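Leave the bed unmade

I spent most of last winter collecting examples for a robot that is supposed to learn to tidy bedrooms, and I have come away with one strong opinion, which is that we are all far too neat about it.

Let me back up a bit. If you haven't done this kind of work, it goes like this. You hold a gripper in your hand, the same sort of two-fingered gripper the robot will have, with a camera on it, and you do the job yourself. Pull the sheet up, fold the blanket back, put it down, start again. Each go is one example. Get enough of them and the learning system begins to pick up what hands and cloth do together. It is slow and a bit daft and I like it very much.

Our first batch was done in a rented flat in Wetuncombe, for a project we called Evangelista (don't ask, it was late and we needed a folder name). We had one bed, one plain white duvet and a written routine. Before every go we smoothed the duvet flat, then pushed one corner over in the same way, then pulled it back. We recorded 547 examples like that and I was terribly proud of them. They all looked lovely. You could have used them to sell duvets.

Then we tried the trained system on a bed in Pesthorpe that an ordinary person had slept in, and it was hopeless. It went for the place where the corner ought to have been and closed on nothing, again and again, very politely. I remember feeling rather sorry for it. We had taught it one bed and one corner, and it had learned them perfectly well.

The usual answer to this is to get more. More hours, more goes, a bigger pile. I've sat through plenty of conversations where somebody says 3000 as if the number itself will do the work. I don't buy it. If I had done 3000 goes on that white duvet I'd have had a very confident robot and a sore thumb, and the bed in Pesthorpe would have beaten us just the same.

What I'd ask for is worse rooms. Rooms with a bag on the floor and a towel over the rail and two or three covers that don't match, all tangled up with one another. Cloth is the awkward one here, you see. A mug is the same mug wherever you put it, but a blanket is a new shape every time somebody breathes near it, and a blanket on top of a sheet on top of another sheet is harder still. Where does one end and the next begin? I sometimes have to stop and feel for it with my free hand, and I've been making beds since I was six!

So when we started again at Wastau I threw the routine out. No smoothing beforehand, no clearing the floor, and the bedding goes back however it lands.

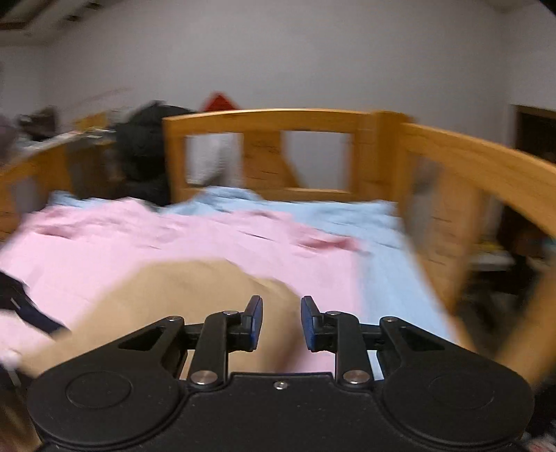
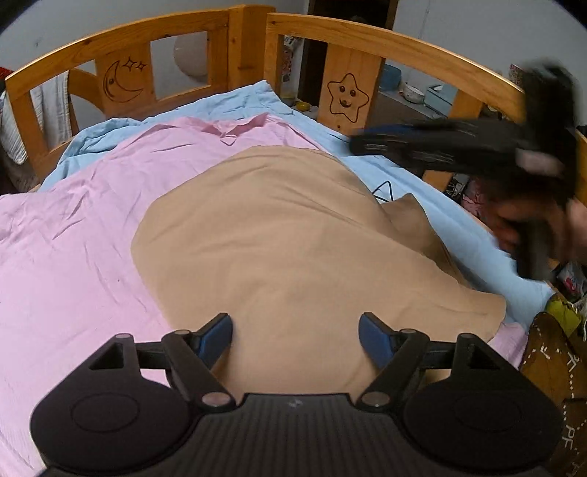 People do push back on this, and some of it is fair. A messy room makes for messy examples, and it's a pain to check them afterwards. With the old batch I could skim through at double speed with a cup of tea and spot a bad one straight away. Now I have to watch properly. There's a good argument, too, for starting simple and adding the mess later, the way you'd teach a child to swim in the shallow end. I've gone back and forth on that. My worry is that "later" has a way of not arriving, and the money for the project runs out while everyone is still in the shallow end admiring the tiles.

The other complaint is that you can't compare one day with another if nothing is kept the same. True enough! We keep two things fixed, the gripper and the way we name the files, and we let the rest go. I also write a line or two in a notebook after each session, mostly about which cover gave me trouble, and that has been more useful than I expected when I'm trying to work out why one lot seems thinner than the next.

I'd leave the failed goes in as well, while I'm at it. I used to bin any attempt where I missed the cloth and had to have a second try. But missing and trying again is a big part of making a bed, and if the robot never sees anybody do it, how is it meant to know what comes after a miss? I wish I still had the ones I threw away in Wetuncombe. I'd swap the whole tidy batch for them, and I'd put in the cost of the duvet too.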